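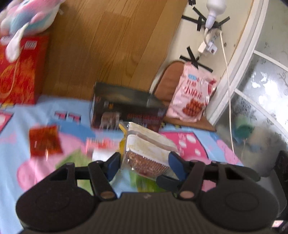 Skistville Tool Library – progress report, September

Hello again from Skistville! I know the grant agreement asks for a narrative update and a spending summary, and the spending summary went over separately on Monday, so this is the narrative part. I've tried to keep it to the things you asked about last time, plus a couple of things you didn't ask about but which have taken up most of my summer.

Membership first. We now have 109 paid-up members, and that's households, so the real number of people borrowing is higher (couples share a card, and so do a fair few parents and grown-up kids). The goal in the application was 100 by the end of the year, so we're past it with a few months to go. I'm really pleased! Most of the new people came in during June and July, when everyone suddenly wants a pressure washer. We have one pressure washer. The waiting list for it got silly, and we moved it to a three-day loan in place of the full week, which calmed things down a bit. I'd like to talk to you about buying another one out of the equipment line if there's anything left over after the winter stock is in.

The Drakberg Street unit is open. You'll remember the move was supposed to happen in April and then the landlord found the problem with the roof, so we stayed in the old garage for much longer than I wanted. We got the keys at the end of June and ran both places side by side for two weeks, and I wouldn't do that again. People returned things to whichever door was open. For a while the catalog said we had a tile saw in the garage and the tile saw was very much at Drakberg Street, and I drove back and forth more times than I care to add up. Anyway, the garage is cleared and handed back, and we got the full deposit.

The new space is much better. It's dry, it has proper lights, and there's a loading door wide enough for the big rototiller without taking the handles off. The shelving came in under budget because we bought it used from a hardware store in Prester that was closing down. It needed a good scrub and some new bolts. The one thing I'm not happy with is the heating, which is one small unit over the front desk that does nothing for the back. I have a quote coming for that and I'll send it on when I get it – please don't faint, I'm told these things aren't cheap.

Opening hours: we're now open Tuesday and Thursday evenings and Saturday mornings. Thursday was the trial one and it's been slow, if I'm being fair about it. Saturday is packed. I'd like to give Thursday until the end of fall before deciding anything, as people take a while to get used to a new evening, and we barely put up any signs for it.

Workshops. We said we'd run 11 over the year and we've done five so far. That's behind, and it's down to the move. The ones we did run went well. Basic drywall repair filled up in a day and I could have run it again the next week. Sharpening was smaller but people stayed an hour past the end asking about their grandmother's kitchen knives. The bike one got rained out and we held it inside with the doors up, cramped but fine. The rest are booked for October through December, starting with storm windows and weatherstripping, and I've put two into some weeks to catch up. If that looks too tight to you, let me know and we can talk about sliding a couple into January.

The catalog system, Sani, is finally doing what it's meant to. Members can reserve from home and they get a reminder the day before something is due. Late returns have dropped a lot. The import from the old spreadsheet was a mess (we had "drill," "Drill," "drill - cordless" and "drill?? ask") and I spent most of August evenings cleaning it up. The labels are still peeling off anything with a rubber grip, so I'm testing a different kind on the clamps and sanders before ordering a big roll.

Damage and losses have been low. One circular saw came back with a burned-out motor and one ladder didn't come back at all. I've written to the member about the ladder twice and will try phoning next. The replacement cost for both is in the repairs line and we're still well inside it.

Coming up next: the remaining workshops, the heating quote, snow tools out on the front rack by November, and the member survey you asked for. I have a draft of the survey and would love your eyes on it before it goes out, mainly the question about income, which I've reworded several times and still don't like. I can send it over any evening after six.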